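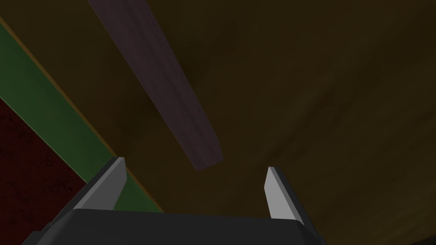 11月号 文・Tanabe研究室だより編集係
読了時間 5分

棒を一本つかむ、その手前の話

朝晩がすっかり冷えこむようになりました。研究室では今年も窓ぎわの席から順に上着が増えていき、計算機のある奥の席だけがいつまでも半袖という、いつもの11月を迎えています。今月は、夏の終わりからじっくり取り組んできた「Prullach」のことを、少し長めに書かせてください。前の号で「近いうちに」とお約束したまま紙面が足りなくなり、何人もの読者の方から「あれはどうなりましたか」とお便りをいただいていました。お待たせしました。

Prullachは、手首のカメラから見える映像だけを頼りに、細長い板や棒へ二本指のグリッパーを近づけていく方策を、シミュレーションの中で学ばせる研究です。使っている環境はKominovといって、もともとは隣の班が組み立て作業のために作ったものを、頭を下げて分けてもらいました(お礼のどら焼きは、こちらの班でも半分くらい食べてしまいましたが)。

細長いものは、見た目よりずっと厄介です。丸いコップのようなものなら、どちらから手を出してもそれなりに指が回ります。ところが板となると、向きを少し読み違えただけで、指先が側面ではなく端の角に当たってしまいます。しかも手首の視点では、近づくにつれて対象が大きくなり、最後には全体の形が見えなくなります。遠くにいるうちに向きをつかんでおき、近くではその見当を細かく直していく。人が何気なくやっているこの切り替えを、どう覚えさせるかが今回の中心でした。

そこで試したのが、色と模様を毎回がらりと変える学習です。方法そのものは昔からよく知られたもので、目新しくはありません。ただ、これまで私たちは机の色を茶色の濃淡くらいでしか動かしておらず、方策のほうも「茶色の上にある、茶色でないもの」を追いかける癖がついていました。今回は木目のある面の隣に緑の帯を通したり、赤黒いまだらの面を置いたり、つかむ板を藤色がかった色にしたりと、現実の作業台ではまずお目にかからない組み合わせまで思いきって広げています。模様のもとになる素材は12種類で、そこに照明の明るさと手首の角度の変化を掛け合わせます。

見ていて面白かったのは、背景の帯でした。斜めにまっすぐ伸びる帯は、板によく似ています。はじめのころの方策はこれにたびたび引っかかり、誰が見ても床の模様というところへ、たいそう自信ありげに指を下ろしていました。学習が進むと、端のある細いものと画面の外まで続いている線とを区別しているような動きに変わってきます。本当にそう見分けているのかどうかは、まだはっきり申し上げられません。端の部分だけを隠した映像で反応を調べる実験を、ちょうど準備しているところです。

さて、肝心の数字です。評価には学習に使っていない配置を950通り用意し、模様を狭い範囲でしか変えなかった以前の方策と、今回の方策の2つを同じ条件で比べました。両側の指が板の側面をはさむ位置まで到達できたものを成功とすると、今回の方策は611回の成功でした。以前の方策はその半分にも届いていません。そう聞くと立派なようですが、裏を返せば三回に一回ほどは失敗しているわけで、打ち上げの席でも喜び半分、反省会半分という具合でした。

失敗の中身を見ていくと、板と下の面の明るさが近い場合が目立って多くなっています。色が違っていても、暗い照明の下で濃さがそろってしまうと輪郭を見失うようなのです。影も悩みの種で、板の脇に落ちた影を板の厚みと取り違え、指の幅ひとつぶんずれた場所で閉じようとする例がありました。奥行きの情報を足せば楽になるだろう、というご意見は内輪でも毎週のように出ます。もっともなのですが、安いカメラ一つでどこまで行けるのかを見届けたいという気持ちもあり、年内はこのまま粘ってみるつもりです。

実機での確認は、Aderskaの実験室をお借りして進める予定で、いまは手首のカメラの取り付け角度をシミュレーション側とそろえる作業をしています。地味な仕事ながら、ここがずれていると何を比べているのか分からなくなりますので、急がずにやっております。緑や藤色に塗った板きれも少しずつたまってきました。廊下に干してあるのを見かけても、どうかそのままにしておいてください。

評価に使った配置の一覧と設定ファイルは、手元の整理が済みしだい、研究室のページの資料欄に載せます。ご自分の環境で試してみたい方、似たような失敗に心当たりのある方は、下の窓口までお気軽にお便りをください。失敗談は特に歓迎です。次号では、影の取り違えについてもう少し詳しくお話しします。

お問い合わせ:Tanabe研究室だより編集係 | © Tanabe研究室 | ページの先頭へ戻る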